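How to Wash and Restore Faded Black Clothes

Black cotton fades for two reasons. Some of the dye leaves the fiber in the wash, and the surface of the fabric roughens until it scatters light and looks gray. The second problem is more common than most people think, and you can fix a lot of it without buying dye. Start with the steps below before you decide a shirt or a pair of pants needs re-dyeing.

What you need

A mild liquid detergent with no bleach or brightener
White vinegar
A fabric shaver or a sweater comb
Black all-purpose dye (only for Part Two)
Plain salt
A stainless steel pot or a deep bucket you no longer use for food
Rubber gloves and a long spoon

Part One: Clean and de-fuzz

1. Check the care label. Cotton, linen, rayon and silk can go through the whole process. Wool can be washed by hand but should not be heated. Polyester will not take all-purpose dye, so stop after Part One.

2. Turn the garment inside out and wash it in cold water on a short cycle. Use half the detergent you normally would. Detergent that never rinses out is a common cause of a dull, chalky look on black.

3. Run a second rinse with a cup of vinegar and no detergent. Don't use vinegar and bleach together, ever.

4. Hang it to dry out of the sun. The dryer does more harm to black fabric than the washer does.

5. Once it is fully dry, lay it out flat under good light. A bed works better than a table for anything large, and you can walk around three sides of it. 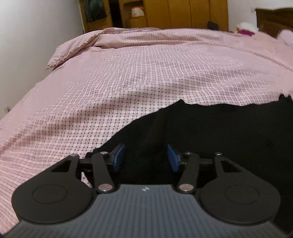 Go over the surface with the fabric shaver in small circles, with very light pressure. Keep the fabric flat with your other hand. Pay attention to the places that rub: under the arms, the inside of the thighs, the seat, and the spot where a bag strap crosses the shoulder. Stay away from seams and buttons, where the blade can catch.

When you finish, brush off the lint and look again in daylight. If the color is even and you are happy with it, you are done. If there are brown or reddish patches, the dye itself is gone and you need Part Two.

Part Two: Re-dye

1. Weigh the garment dry. Most boxes of dye give the amount of fabric they will color, and for black you should double the dose. I have used Keltum and Duvano powders and both gave a true black at double strength. At the single dose both came out charcoal.

2. Wet the garment completely and squeeze it out. Dry fabric takes dye in blotches.

3. Fill the pot with enough hot water for the fabric to move freely. Stir in the dye until no grains are left, then add the salt. For cotton I use a cup to each pot. For silk, leave out the salt and use vinegar.

4. Put the garment in and keep it moving for the first ten minutes. After that, stir every few minutes. Total time in the pot is 90 minutes for a deep black. Keep the water just below a simmer.

5. Rinse in warm water, then cooler, until the water is nearly clear. This takes longer than you expect - black is always the worst for it.

6. Wash it alone in cold water, then hang it to dry in the shade.

The thread in most store-bought clothes is polyester and will stay the color it was. On a black garment this is rarely a problem. Bleach spots will also take the dye differently, so touch those up with a fabric marker before you begin.

Keeping the color

Wash black with black, inside out, in cold water, and close the zippers. Wear jeans several times between washes. Fold knits and lay them in a drawer.
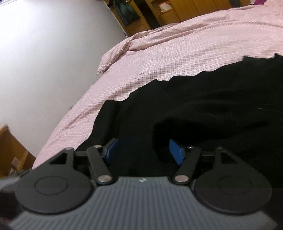 Ronaldo Cabanatuan wrote in to say that he skips the salt and uses a dye fixative after the rinse, and that his work pants have kept their color through a whole winter of weekly washing. He also recommends running an empty hot cycle in the machine after the first wash, as his next load of towels came out gray.

I have not tried skipping the salt on cotton. The fixative is a good idea either way, and it goes in after step 5 in Part Two, before the garment is washed. Follow the amount on the bottle and leave the fabric in for 20 minutes.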